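Household robots learn to look around before they reach

A research group at Bemis says it has found a simple way to keep home robots from getting stuck when the thing they need is out of view: give them practice at looking.

The method, which the group calls Tuta, was tested in simulated kitchens and living areas over the winter. In those tests a robot was told to fetch or put away an item, but its camera started out pointed somewhere unhelpful, such as a bare wall or a stretch of floor. The robot had to decide where to turn before it could do any of the actual handling.

Lorena Olivares, who leads the project, said most training material for household robots starts with the target already in sight. A person drives the robot up to a counter, the cup is in the middle of the picture, and recording begins.

"Then you put the same robot in a house and it comes around a corner and sees a wall," Olivares said. "It has never been asked to do anything about a wall. Some of ours would just reach forward anyway."

The group built 400 simulated rooms for the work and set 16 of them aside for testing. The rooms kept for testing had floor plans the robot had not met during training. All of them use ordinary furniture, with counters, cabinets, shelves and racks placed the way they might be in a small house or apartment.

During training, the robot is started at a random spot facing a random direction. Its arm stays out of the way until the camera has found something worth acting on. The software scores each turn of the camera by how much it narrows down where the item could be. A view of blank wall still counts for something, because it tells the robot one more place the item is not.

Large pieces of furniture turned out to matter a good deal. Dayana Castaño, who wrote most of the search code, said the robot learned to use them as landmarks. If it catches the side of a cabinet, it tends to tip the camera along the top of it next. If it sees a rack or shelf far off, it moves closer before spending time on it.

"We did not tell it that cups sit on counters," Castaño said. "It picked that up from the rooms."

In the test rooms, robots trained with the new method brought the item into view within 90 seconds in most runs. A version of the same robot trained the usual way often ran out the clock without finding it. The group has not yet published a full table of results and says it will do so once the remaining runs are checked.

There are limits. The rooms are plain compared with real ones, and the floors are mostly clear. Closed doors and drawers are still a problem, as the robot can't tell when a search of the open surfaces is finished and it is time to start opening things. The group also saw cases where the robot swung back and forth between two pieces of furniture on opposite sides of a room and never settled on either one.

Hamidreza Akbari, an engineer at Issahaku who works on warehouse machines and was not part of the project, said the idea is sound but that the step out of simulation will be hard.

"Real cameras deal with glare and dim corners," Akbari said. "A shiny countertop at four in the afternoon is a different object from the same countertop at night. I would want to see it on hardware before getting excited."

That step is planned. The group has arranged to use a furnished test apartment at Stondisex, where Citlali Trujillo's team will load the trained software onto a wheeled robot with a single arm. Trujillo said the first trials will stay in one room and use 23 common items – mugs, sponges, remote controls and the like – before moving on to searches that cross a doorway.

Trujillo's team will also try slowing the camera down. In simulation a robot can whip its view around with no penalty, but on a real machine fast turns blur the picture and shake the mast. Early settings for the real robot cap the turning speed well below what the software is used to.

The simulated rooms and starting positions will be released for other groups to use. The trained software will follow later, after the apartment trials, which are set to begin in January. 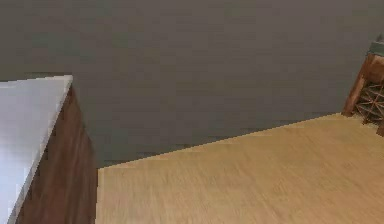 A simulated room used in the Tuta work, with a cabinet at left and part of a wine rack at far right. (Bemis)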